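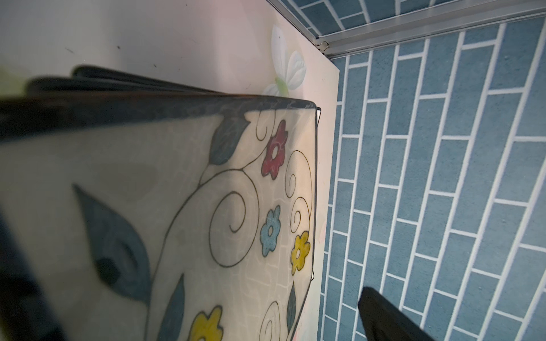

Burkwood Travel: notice to passengers booked on the February sailing from Semton. The full itinerary has now been confirmed with the ship's operator and is set out in the posts that follow. Please read them alongside your booking letter.

The sailing lasts 10 nights. Boarding opens at noon at the Semton terminal and closes at four o'clock. The ship cannot wait for late arrivals, and passengers travelling by rail are advised to take a morning train.

The first call is Sosham, with a stay of nine hours. The old harbour is a short walk from the quay, and the covered market stands directly behind the church. No shuttle bus will run at this port.

Two full days at sea follow. The lecture programme will be given by Ignacio Godoy, who will speak on the history of the coastal lighthouses and, on the second afternoon, on the winter migration of sea birds. Talks take place in the forward lounge and are included in the fare.

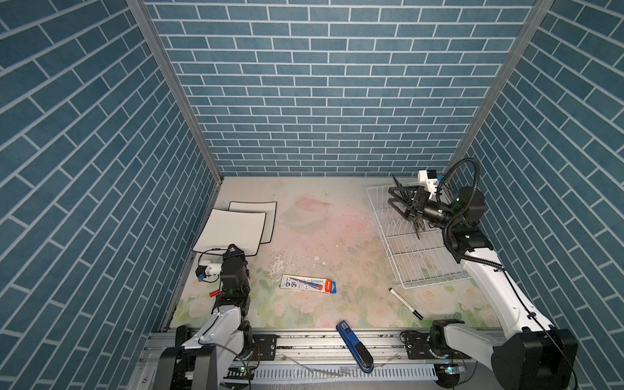 Passengers are reminded that the forward lounge seats 570. Places cannot be reserved, and both talks will be repeated in the evening for those dining at the first sitting.

The ship then spends a night alongside at Zúñiga. This overnight stay replaces the two shorter calls shown in our autumn brochure. Passengers may come and go until midnight, and again from six in the morning. Please carry your ship's card and one form of photographic identity.

Three excursions are offered from Zúñiga: a walking tour of the upper town, a half-day visit to the salt pans, and an evening of local music with supper. The walking tour includes 37 steps without a handrail — passengers with limited mobility may prefer the salt pans, where the paths are level.

Excursions may be booked in advance through our office or on board at the shore desk. Places on the supper evening are limited. Payment is taken at the time of booking and is refundable up to 3 days before the date of the visit.

Cabin changes: a small number of outside cabins on the lower deck have become available. Passengers in inside cabins who would like to move should write to Adwoa Kpodo in Reservations, giving their booking number and preferred side of the ship. Requests will be handled in the order in which they are received.

Dining: passengers who have not yet chosen a sitting will be placed at the second. Special diets must be notified in writing before departure — the galley cannot promise to meet requests made on board, although it will try to do so.

Clothing: evenings on deck at this time of year can be cold. There are two formal nights, both on days at sea. On all other evenings, dress is at the passenger's choice, except that beachwear is not worn in the restaurant.

Luggage labels and final tickets were posted on December 22, 2022. Anyone who has not received them within two weeks of that date should telephone the office so that a second set can be sent.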